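Print this page | E-mail this to a colleague

Small drawer cabinet for the work table: my review after one winter

I bought the Kostimell drawer cabinet in January, the white one with four drawers. It was 1,884 rupees with delivery, and I waited 20 days for it. I had asked Shalini Semwal which cabinet she would buy again, and she said the Kostimell or the Jõgi. The Jõgi is deeper, but it was sold out in white, so my choice was made quickly.

My need was simple. We have a wide brown table where we put together and test small things, mostly push buttons, blocks and little fittings. At the end of the day all of these were in one biscuit tin. I was losing too much time with my hand in this tin.

First, the good side. The cabinet is compact and it stays where I put it. The drawers are low, like trays, and for small parts I find this much better than one deep box, where the thing you want is always at the bottom. They have a beige lining inside. I was afraid it would look dirty after one week, but a damp cloth is enough. Dark parts are easy to see on it. The flat top is also useful. I keep my notebook there when I write, although I must remember to take it away afterwards.

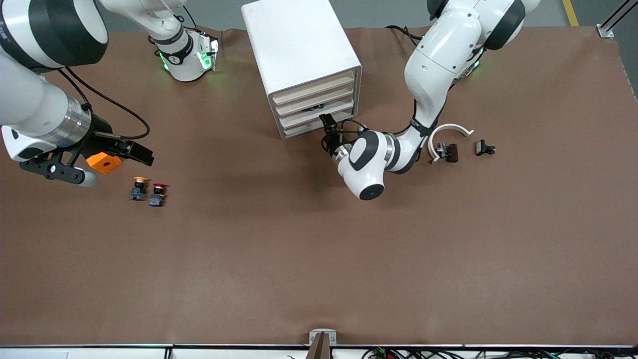
The cabinet at the back of the table, with the yellow and the red push button and an orange block in front.

The front is slanted, and I did not think about this before buying. When I sit, it is pleasant, for the drawers are turned a little to the eye. When I stand, I have to bend down to read my labels. Esther Mwakyusa is taller than me and she complained about it on the first morning. Now we have labels on the top too — not beautiful, but it works.

Now the weak points. The drawers have no stop. If you pull with energy, the whole drawer comes out and you are on your knees looking for screws. This happened to me two times, and to Musyoka Mwakyusa once, with a drawer full of springs. Also the push buttons do not go inside. They are too high with the cap, and the base is too wide for comfort, so they live on the table. If you keep mostly such big pieces, please buy something with at least one tall drawer.

I compared it also with the Patel cabinet, which Colleen Fehr has at her place. It costs 700 rupees less and the drawers run more smoothly, but it is so light that it travels over the table when you open it. I prefer mine.

Would I buy it again? Yes, for small parts only. I give four stars from five. The missing star is for the drawers without a stop.

Review by Lilian Langat

Contact us | Copyright Grorkska, all rights reserved | Back to top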